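La norma 67

Yolanda Flores llegó a Gerlach un domingo por la tarde, cuando el edificio estaba casi vacío y la calefacción funcionaba a medias. Traía el cuaderno de normas impreso, con anillas, y lo dejó junto al teclado de Rocío.
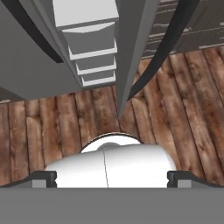 – ¿Por cuál vas? –preguntó.

– Por la 67 – dijo Rocío Bermúdez –. Agarre de recipientes.

La norma 67 ocupaba media página. Decía que una pinza debía sujetar un recipiente con la fuerza mínima que impidiera su caída, y que esa fuerza debía quedar anotada antes de mover el brazo. Decía también que ningún recipiente se trasladaría sobre una persona, un animal o un equipo eléctrico. La última frase la había escrito Yolanda seis años atrás, en una cocina de Vositz, y todavía le parecía mal redactada.

Rocío llevaba desde marzo pasando el cuaderno a pruebas simuladas. Cada norma necesitaba una prueba, y cada prueba un resultado que se pudiera leer sin llamar a nadie. Grotik, el cliente, quería el cuaderno terminado antes de abril. Grotik fabricaba brazos para viviendas y no tenía paciencia con las frases ambiguas.

– El recipiente vacío no da problemas – dijo Rocío –. El problema es que la norma no dice si está vacío.

Yolanda se sentó. Leyó la página como si fuera de otra persona.

– Se entiende que hay que comprobarlo.

– ¿Dónde se entiende?

Yolanda buscó en el índice. La comprobación del contenido aparecía en la norma 90, que trataba de líquidos calientes, y solo para líquidos calientes. Un vaso de agua fría no estaba en ninguna parte. Tampoco una taza con tornillos, ni un cuenco con las llaves de alguien.

– En Vositz siempre lo mirábamos – dijo.

– Lo mirabais vosotros. El brazo hace lo que pone aquí.

Durante un rato no hablaron. Rocío abrió el registro de incidencias y fue bajando por la lista hasta la 223, que era de Jemier, una residencia de mayores en la costa. El brazo había recogido una taza de una mesilla y la había inclinado para colocarla en la bandeja. La fuerza era correcta y estaba anotada. La ruta no pasaba sobre nadie. En la taza había una dentadura y medio vaso de agua. El técnico había cerrado la incidencia con una sola línea: «Conforme a norma».

Yolanda leyó la línea dos veces.

– ¿Se rompió?

– No lo pone. No había casilla para eso.

Yolanda sacó un bolígrafo y tachó la primera frase de la norma 67. Escribió encima: «Todo recipiente se considerará lleno hasta que se compruebe lo contrario». Luego añadió: «Mientras se considere lleno, se mantendrá con la boca hacia arriba». Le pasó el cuaderno a Rocío, que la leyó moviendo los labios.

– Habrá que repetir las pruebas de agarre – dijo Rocío.

– ¿Cuántas son?

– Noventa y siete.

– ¿Y Grotik?

– A Grotik le escribes tú.

Yolanda acercó la silla a la otra mesa y encendió el ordenador. Empezó el correo tres veces. En la primera versión explicaba lo de Jemier, en la segunda pedía disculpas por el retraso. En la tercera puso solo la frase nueva, la fecha en que estarían las pruebas y su nombre completo.

Detrás de ella, Rocío ya había cambiado el número de revisión y estaba preparando la primera prueba de la serie. Faltaban diez minutos para las ocho. Yolanda envió el correo y se quedó a mirar.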